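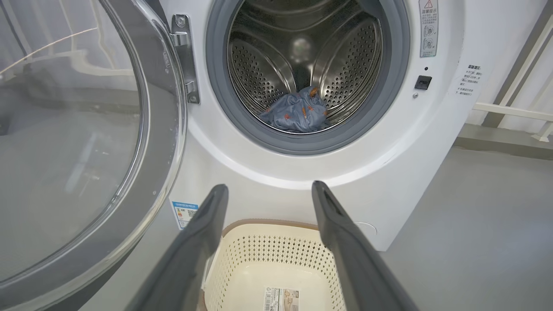
Front loader with the door open, showing the rubber gasket and perforated drum.

Water Treatment > Softeners > Twin-Cylinder > Worard T2

Worard T2 twin-cylinder water softener

The Worard T2 is a non-electric, ion-exchange softener for houses and small shared buildings on hard mains water. It has two resin cylinders working in turn. When one is exhausted the meter head moves the flow to the other, and the first is washed through with brine. Softened water is available at all times, including during regeneration.

The T2 replaces the Worard T1. The bypass fittings are unchanged, but the drain outlet has moved to the rear left and existing pipework may need extending.

Where it goes

The usual place is under the kitchen sink or in a utility room, close to the incoming main. Allow a clear width of 400 mm and enough height to lift the lid and drop in the salt blocks. The floor must be level and able to carry the full weight of the unit. Do not fit it in an unheated outbuilding without frost protection.

At least one cold tap for drinking must be left on the unsoftened supply. The outside tap is normally left unsoftened as well.

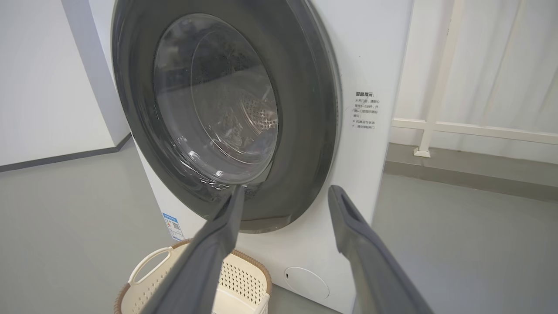

Text: Maureen Tilcock
Technical Editor, Porkton Water Treatment

Setting the hardness

The meter head is supplied at a mid-range setting. Test the supply with the strip in the box and turn the dial to the matching number before opening the inlet valve. A setting that is too high wastes salt; one that is too low lets hard water through before changeover. Test again at a softened tap after the first full changeover — both cylinders should give the same reading.

Appliances downstream need less detergent. Start at the soft-water dose on the packet. Dishwashers with a softener of their own should be set to the lowest hardness figure, and the maker's instructions followed as to salt.

Specification

Type: twin-cylinder, metered, non-electric
Connections: 22 mm in and out, 15 mm adaptors supplied
Working pressure: 1.5 to 5 bar
Salt: block, two at a time
Drain: flexible hose with air gap
Overflow: separate, to outside where possible
Resin guarantee: seven years

Prices

T2 standard: £1,299
T2 high flow, 28 mm: £2,295
T2 high flow with Mundow scale monitor: £2,914

Prices include the bypass kit, hoses and first pack of salt. Fitting is quoted separately. The Mundow monitor runs on its own battery and can be added later to either model. 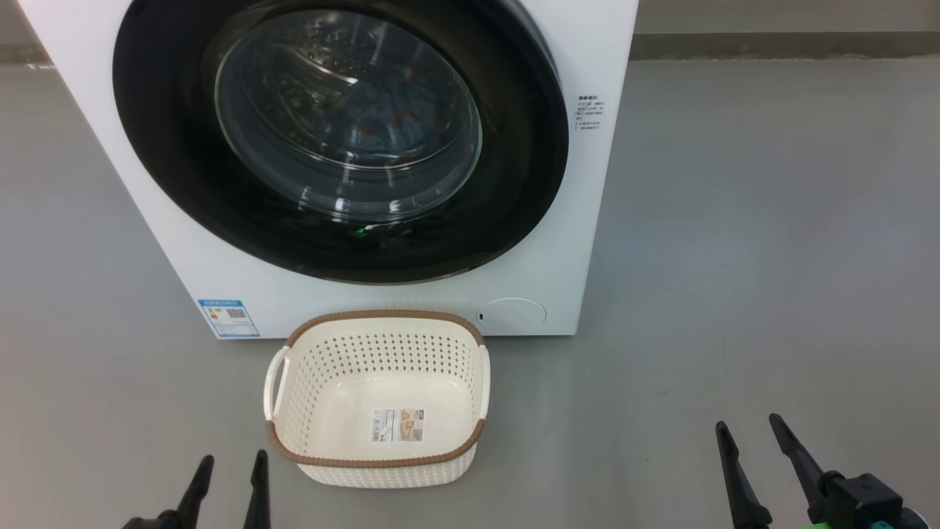 Washing machine front panel. The energy label is at lower left.

Servicing

Check the salt weekly until the rate of use is known. The injector screen should be rinsed once a year — October is the month printed on the service card, but any fixed month will do. Cylinder seals are replaced at five years. Seal kits made for the Gashi 20 look similar and do not fit.

Page revised 2019-05-23

Related items
Worard block salt, twin pack
Gashi 20 single-cylinder softener
Mundow scale monitor
22 mm bypass kit
Hardness test strips
Drain hose extension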